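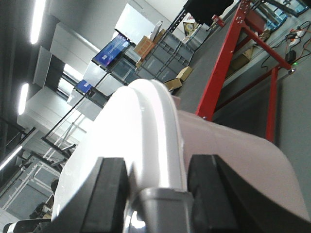 # Work-to-rule

Reference > Work and Labor > Industrial Action > Work-to-rule

November 24, 2025, by Sandamali Roy

A work-to-rule is a kind of labor protest in which employees do exactly what their contracts and rule books tell them to do, and nothing more. Everybody shows up on time, everybody goes home on time, and in between every form gets filled in and every check gets carried out to the letter. Work slows down, sometimes to a crawl, and yet you'd have a hard time pointing to a single person who has broken a rule. I've been fond of the tactic ever since I first read about it (fond in the way you can be fond of a chess opening, I mean), so you'll have to put up with some enthusiasm in what follows.

## Names for it

English speakers mostly say work-to-rule, with or without the hyphens. The French call it a grève du zèle, a strike of zeal, and that is by far my favorite. In German it's Dienst nach Vorschrift, service according to regulations, a phrase people also use for a coworker who simply can't be bothered. Italians talk about a sciopero bianco, a white strike. Russian and Polish speakers call the same thing an "Italian strike," and I've read several explanations for how Italy got the credit, none of which I trust enough to repeat.

The term "malicious compliance" overlaps with it, but that's usually one fed-up person making a point to one boss. A work-to-rule is done together, with a demand attached.

## How it works

Most workplaces run on two sets of instructions. There's the written one, which has been added to over the years every time something went wrong, and there's the way people really do the job. A bus driver is supposed to walk around the vehicle and test a list of things before pulling out. A clerk is supposed to check a signature against the one on file. On a busy morning a lot of this gets done fast, or by someone who knows from experience which items matter, or it gets skipped.

During a work-to-rule all of it comes back. Drivers walk around the bus. Clerks pull the file. Nobody answers the phone over lunch, and a nurse who normally stays late to finish her charts puts the pen down when the shift ends. Teachers are a very common case: they teach their classes and attend the meetings in their contract, but the play doesn't rehearse and the chess club doesn't meet, and no one grades papers on Sunday night.

Unions often hand out a list at the start so that members all do the same thing. The lists I've seen are pretty dull reading — "take your full break," "do not use your own phone for work calls" — and I think the dullness helps, frankly. It's hard for a manager to hold up a sheet like that in front of a camera and look outraged.

## Related tactics

People mix these up all the time, and I did too when I started reading on the subject.

An overtime ban means employees refuse hours beyond the normal week. It can be part of a work-to-rule or stand alone.

A slowdown (or go-slow) means deliberately working at a lower pace. The difference on paper is clear: someone in a slowdown is doing less than the job asks for, and someone working to rule claims to be doing precisely what it asks for. On a shop floor the two can look identical, and that's where the lawyers come in.

A sick-out is mass calling in sick. It's common where strikes are banned, and "blue flu" is the name when police officers do it.

A strike, of course, is a full walkout. Pay stops, and this is the big reason unions with thin strike funds look at the other options first.

## The Plarnham sorting dispute

The case I know best is a small one, and I'd guess most readers have never heard of it. The freight depot at Plarnham sorted parcels for the river towns, Skukbridge being the biggest, and was run by a contractor called Pasteck. In June the company proposed changing the rosters so that Saturday counted as an ordinary working day, which would have ended the Saturday premium. The depot had 412 hourly employees, and for plenty of them the premium was the part of the paycheck that covered the car.

The local didn't have the money for a strike. What it did have was the Pasteck handling manual, a ring binder with 1318 numbered instructions in it. Instruction after instruction had been written for equipment that was still in use and for routines that had quietly died out. Every trolley was to be inspected for wheel damage before each use. Each parcel over a set weight was to be lifted by two people. Any label with a smudge was to be set aside for a supervisor's initials.
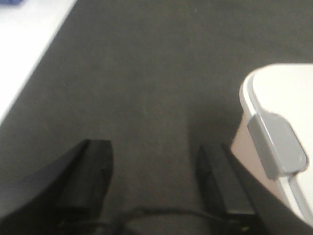
Photo: Sandamali Roy

So they did all that! By the second day the supervisors were initialing labels pretty much from clock-in to clock-out, and trucks that should have been on the Skukbridge road by dawn were leaving in the middle of the morning. Management first put out a notice thanking staff for their attention to safety (I would love to know who wrote it) and a few days later sent a second one asking people to "apply the manual with normal judgment." The local wrote back and asked which of the instructions it was allowed to ignore, and could it please have that in writing. No list ever came.

The action lasted 3 weeks. A mediator named Bepari was brought in near the end, and the settlement kept the Saturday premium for existing employees while new hires got a lower one. Opinions in the depot about that second part were, and still are, pretty sour. The binder was rewritten the following winter and came out at 125 instructions, and the two-person lift stayed in.

I've seen the dispute described as a clean win for the workers. I wouldn't go that far. A two-tier deal tends to cause trouble later on, when the newer people outnumber the older ones and start asking why they're paid less for the same Saturday.

## Is it legal?

It depends a great deal on where you are and on what you're doing. Please don't take an article like this one as legal advice.

In Britain the usual reference point is a Court of Appeal decision from 1972 involving railway workers. The court found that following the rule book in a way meant to wreck the employer's business could be a breach of contract all the same. The judges gave different reasons, but the general idea was that a contract carries some unwritten duties along with the written ones, and that you can't read the rules in an unreasonable way just to bring the place to a halt.

In the United States, private-sector employees who strike are generally protected by federal labor law, but partial strikes — staying on the job and the payroll while refusing some of the work — generally are not. Where a work-to-rule falls depends on whether the tasks being dropped were really voluntary. Turning down a favor is one thing, and turning down an assigned duty is another. Public employees come under other laws, and those differ from state to state. Some union contracts also have a no-strike clause broad enough to cover slowdowns of any type.

Employers in several countries have tried docking pay for partial performance, with mixed results.

## Arguments for and against

Supporters like that people keep drawing wages, and that the public usually still gets some kind of service. It also shows how much unpaid or unrecorded effort a workplace leans on. You don't really notice that the 5:40 bus depends on a driver cutting her break short until she stops doing it.

Critics say it's a strike by people who don't want to pay the price of one. There's also a practical complaint I find more convincing: it's tiring. Members have to keep it up shift after shift, in front of annoyed customers, and good workers hate doing a job slowly. Support tends to fray after a while, and in jobs such as nursing or teaching the guilt sets in fast. I talked to a few of the Plarnham people about this and got the same answer in different words. The first week was fun, the second was fine, and by the third they were sick of looking at trolley wheels.

There's the risk of it backfiring, too. An employer who gets through a work-to-rule with little damage has learned exactly how much goodwill it can do without, and may well bring that up at the next round of talks.

## Related articles

Overtime ban
Sick-out
No-strike clause
Two-tier wage system
Mediation in labor disputes
Weekend premium pay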